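4.3 Tuning the grasp planner for cluttered trays

Last updated July 19, 2018

Complete section 4.2 (hand-eye calibration) before you start. The Windby planner takes its tray outline and table height from that step, and it will not load a tray profile without them.
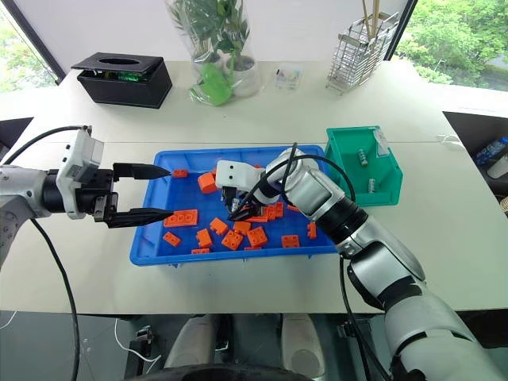
Small parts such as building bricks need tighter settings than the defaults. Work through the steps in order with both arms enabled and the speed override at its lowest value.

1. Open the Pulham console and select Planner > Tray profile > New.

2. Set the tray colour as background. Choose a tray that contrasts with the parts; orange on blue segments cleanly.

3. Set Candidate limit to 1000. Lower values shorten planning time but tend to skip parts lying against the rim.

4. Set Rim clearance to 5 mm. This applies to the fingertips, not to the wrist.

5. Under Arm allocation, choose Split. Each arm is given its own half of the tray, and the centre strip goes to whichever arm is free.

6. Click Preview. Candidate grasps are drawn over the live view. Check that parts standing on edge have at least 2 candidates each.

7. Click Run single. If a grasp is rejected, read the code in the log pane and refer to section 4.5.

Note: Parts that touch may be segmented as one object. Raise Edge weight one step at a time and preview again.

Note: Bins beside the tray must be added as collision objects. The planner does not detect them automatically.

CAUTION: Arm cables are not part of the collision model. Check that they have slack through the full reach of both arms before you use Run single.

8. Save the profile. Sillholm controllers keep the previous version as a backup until the next save.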